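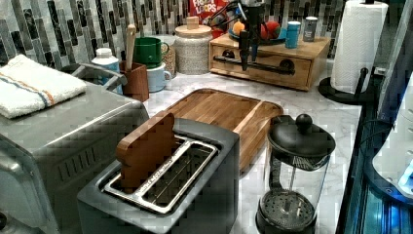

Mugs, a wooden spoon and a toaster oven with a towel on top: the worktop fills up fast.

I moved into the flat in Trivham in May with two suitcases and a firm belief that I owned hardly anything. Then the van turned up. Thirty boxes, and I'd labelled most of them "kitchen", in handwriting that got worse as the night wore on.

I've been trying to work out why it's always the kitchen. My books went to the charity shop without much of a fight (well, most of them), and I've never been sentimental about clothes. But ask me to choose between two colanders and I go to pieces. One drains better, the other one was my gran's, and so both of them came up three flights of stairs!

The old place in Storkier had a larder, you see. A proper walk-in one with a cold shelf, and I filled it the way you fill any space you're given – jam jars, cake tins, a fish kettle I used once for a salmon that didn't fit. The new kitchen has four cupboards and one of those is mostly boiler.

So I set myself a rule. Anything I hadn't touched by the end of the first month would go. I packed it all into the hall and waited, climbing over it every morning on my way to work, and I have to say the first week was lovely. I cooked everything in one pan. I ate a lot of eggs.

By the second Friday I'd been back in the boxes for the potato ricer, the big casserole and up to 77 assorted lids, a few of which even fitted something. The fish kettle went to a neighbour who has a pond, and I didn't ask.

I kept both colanders. The gran one lives on top of the fridge with the onions in it, and the good one is still in the sink from last night.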